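Início | Produtos | Suporte | Chamados | Contato

Imprimir | Enviar por e-mail

Chamado: kit Kudiner de dois braços, garra abrindo sozinha / perda de referência
Produto: Kudiner, versão com garra de dois dedos
Revenda: Flelerel
Aberto por: Orla Ní Chonaill, Rondemska
Status: em análise

Relato inicial
Kit em avaliação, ainda não compramos. Braço principal perde a referência do punho depois de uns 17 ciclos. Garra abre sem comando. O outro braço normal. Firmware de fábrica, nada alterado. Preciso decidir até fim de fevereiro se fica ou volta.

Resposta suporte (Flelerel)
Favor enviar log do controlador e dizer se o erro aparece em velocidade baixa. Confirmar aperto do conector do punho.

Orla
Log anexado. Em velocidade 34 acontece, em 17 não aconteceu até agora. Conector apertado, refiz 2 vezes. Sem diferença. O manual fala em "calibração rápida" mas o menu não tem essa opção, tem só a completa. Qual é o certo?

Suporte
O manual é da revisão anterior. Usar a completa. Rodar com a garra sem carga, braço em repouso. Depois repetir o teste com copo.

Orla
Feita a completa. Melhorou, não resolveu. Agora o erro vem mais tarde e só quando o braço desce esticado na diagonal. Suspeito do cabo, talvez repuxe no punho. Troquei o cabo pelo reserva da caixa, mesma coisa. Reserva é mais curto, aliás, isso devia constar na lista de peças.

Suporte
Encaminhado ao Dolan, bancada. Pedimos posição da garra no momento do teste.

Orla
Segue. Ponta de um dedo logo abaixo da borda do copo cinza, o outro dedo virado pra esquerda. Bandeja do lado.

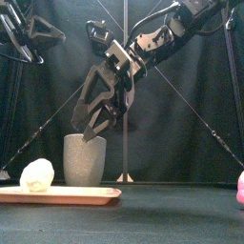
O kit pode ser devolvido depois de trocar o cabo pelo reserva?
Pode, desde que o cabo original volte junto na caixa e a troca esteja registrada no chamado.

Suporte (Dolan)
Log mostra queda de tensão no servo do punho, 3 vezes, sempre antes da garra abrir. Não parece calibracão. Vamos mandar fonte nova e um servo do punho. Trocar primeiro a fonte, só ela, e testar em 34. Se repetir, troca o servo.

Orla
Ok. Aguardando peças. Enquanto isso sigo em 17. Mandar tambem o manual da revisão certa, por favor, o link do site abre o antigo.

Suporte
Manual enviado por e-mail. Chamado fica aberto até o teste com a fonte.

Imprimir | Enviar por e-mail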